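Arm trials: what we want to buy next

Putting this up so everyone can see the kit before the budget meeting in September. We have 2 arms on the list, one for board work and one spare for sorting. The Deltik quote came in at 917 a month on lease, Noltel want 1,000 but that covers servicing. Still waiting on Owusu for fixture prices. Captions are short, sorry, typed over lunch.

Memory slots

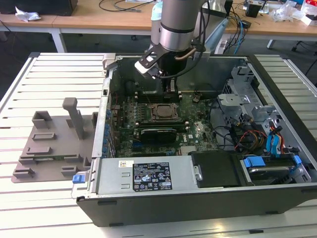 Desktop tower on its side, panel off, gripper just above the memory slots. Dell board in this one. Reach is the thing to look at, theres a metal drive cage one side and cables all over, so slim fingers go on the order. Grey printed plate next to the case, we'd want more of those, budget line 2.

Still to price up

Spare finger sets. Slatted table, second one, same hieght as the first. Cable clips. Training days, probably at the Drerunness site, travel not in the figures yet.

Lease or buy? Leaning lease for the first arm. If your team needs bench time on it put that in the shared sheet before the meeting, mornings are going fast.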